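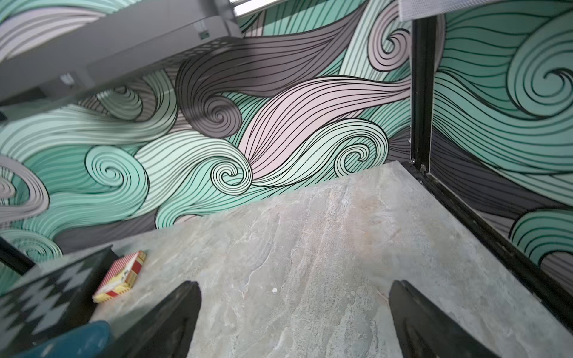
# Open day demo – what can a two-fingered arm do that visitors will actually watch?

**Dindo Tolentino**

Hi all, hurried post, sorry. We've got the open day at the Flevunport workshop in July and I've been handed the arm demo. Two black fingers, pointed, camera down by the wrist. Table is the grey stone-effect one, mural wall behind it (the swirly green and pink one, if you came last year you'll know it).

Plan so far: small boxes on the table, arm picks one up, puts it down somewhere else. I've got a flat one with a diamond pattern and a little one with red and white stripes. Visitors choose which. Each go takes 3 minutes at the speed I'm happy with, and that feels long with a queue of kids.

So –

- is pick and put down enough, or will people wander off?
- does the mural matter? Lots of curly lines in the camera view, worried it'll confuse things
- where do people stand? There's a black rail along one side of the table but it's not a guard, you could reach straight over

Budget is 229 and most of that is already spoken for. Any help welcome, esp from people who've done one of these.

---

**Milagros Lumbao**

Did two of these at Evangelista, one good, one awful. Quick notes before I run for my train.

Three minutes is fine if they can see something happening in all of it. Ours sat still for ages while it worked out what to do and people thought it had broken. Put the camera view on a big screen facing the crowd. Kids love seeing the fingers from the arm's side, they'll wave at it.

Striped box is a good choice, it'll show up well against grey. The flat one I'd test a lot. Pointed fingers and flat things don't get on, they skid off the edge or pinch one corner and it swings. If it won't behave, stand it on something so there's a bit of side to grab. We used a folded beer mat, looked fine.

Mural – depends where your camera is looking. Pointing down at the table for the pick, you'll hardly have any wall in view. When the arm lifts and tilts up you get loads of it. We had a busy poster behind ours and it only caused trouble when the arm looked for the next box from too high up. Start each go from a low position and see if it goes away.

Clear the table before each session and wipe it down. Ours picked up crumbs and bits of label and one time it went very carefully for a scrap of paper. Got a round of applause mind you.

People: keep them right back. Tape on the floor plus a real barrier, plus one person whose only job is the stop button. Not you, you'll be talking. A rail at table height is no good at all, small arms go over or under it. Whoever looks after safety in your building should sign off the layout befor you advertise anything.

---

**Edgardo Cabanatuan**

just let them drive it. joystick, done. nobody came to watch a box move

---

**Leonora Sarmiento**

Wouldn't hand over a joystick with a queue, first one will put the fingers into the stone. Ask me how I know.

What worked at our Brudoditz day was letting visitors place the box. They put it on a tray on their side of the barrier, helper carries it over with the arm stopped, helper steps out, arm goes. They feel it's their go and no one is near the moving bits. Adds a few seconds, worth it.

Also have a spare of each box! Cardboard gets crushed at the corners after a while and then the grip goes funny. And do a full run with the lights as they'll be on the day, with the doors open if they'll be open. We set up in the evening and next morning had sun across the table and it missed every thing until somebody found a blind.

---

**Dindo Tolentino**

Brilliant, thanks. Screen is sorted, borrowing one from upstairs. Going with Leonora's tray idea and lower start position. Dindo Soriano (yes, two of us) is on the stop button. Will try the flat box stood up on something tomorrow at 10 and report back if I get a minute.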